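Shared Workspace Habits, handout 2
Notes by Adanech Kumsa

Okay, picking up where we stopped last time, with the big table. Every workshop has one, and it fills up! I've taught this course at Firkance and at Rotich, and the tables looked the same at both.

My method is to sort by the size of the thing first and by the project second. People always want to do it the other way round (I did too, for years), and then they spend an hour deciding which project a clip belongs to. Big tools first. They go to the wall or a shelf, cords wrapped. Then bags. Open every bag before you decide anything about it, and if it's only packaging, out it goes. Small parts come last, into clear boxes with a label on the short end - the short end is what faces you on a shelf.

Give yourself 13 minutes for the first pass and stop when the timer goes.

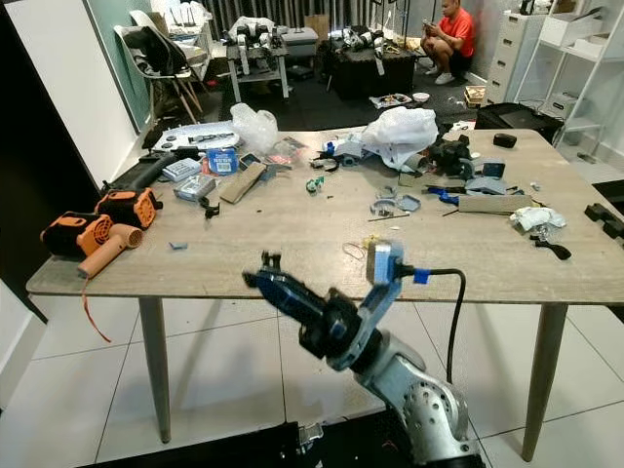
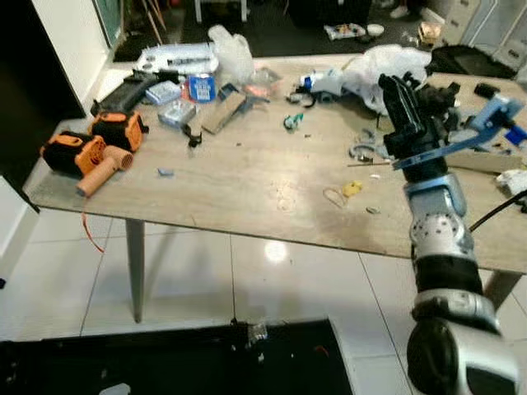
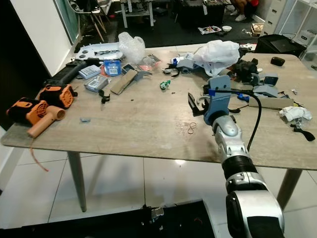

For the homework I'd like you to plan a first pass on paper before you touch your own table. Draw the top as a rectangle and mark what goes to the wall, what goes in a bin and what you'd have to ask somebody about. If I were planning this table, the two orange-and-black tools on the left would be my first move, along with that thin orange cord hanging over the edge, and then I'd go straight for the big crumpled white plastic. The little black clip can wait for the small-parts round. Bring your drawing next time, pencil is fine, and leave room in the margin - we'll be swapping sheets and marking them up.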